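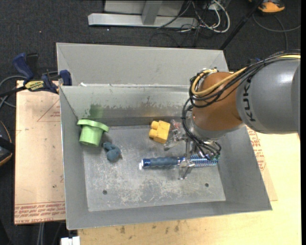 The gray bin on the table, with the hairbrush, the yellow block and the green cup in it.

Ellery Playroom and Swap Shelf, minutes of the meeting held 21 Mar 2023

Ming-te Tu took the chair and welcomed everybody, and thanked those who had come straight from work without any supper (there were crackers, and they went quickly).

Minutes of the last meeting were read and agreed, with one spelling put right.

1. The found-things bin
We spent a good long while on this one, as we always seem to! Ming-te said the big metal bin has been a real help and that people do look in it now, which they never did with the old cardboard box by the door. The blue hairbrush with the ribbed handle is still waiting for an owner. So is the yellow building block, the one with the round studs, and it was felt that some child is surely missing it. The light green plastic cup got the most talk. One parent thought it might go with the Kasoment picnic things, another was fairly sure it didn't, and in the end we agreed to ask at the next swap morning.

Agreed: anything not claimed in 30 days goes to the swap shelf, apart from hairbrushes, which will be thrown out. A note saying so will go on the wall near the table.

2. Where the bin should live
There was a kind offer to move it down onto the carpet so the little ones can reach. Others liked it on the wooden table, where grown-ups can see into it without bending, and where nobody trips. We went back and forth in a friendly way and left it on the table until April.

3. Name labels
Kukudow have quoted $50 for a roll of iron-on labels, and Drereo came in a little higher but with free delivery. Agreed to take the Kukudow roll and offer labels to families in sets of 10.

4. Any other business
The lid of the dress-up trunk is pinching fingers again. Ming-te will bring a screwdriver. Warm thanks to the Saturday tea makers were recorded, and 4 mugs are still out on loan, so please check your cupboards.

Next meeting in April, same room, and please bring a cushion if you find the chairs hard.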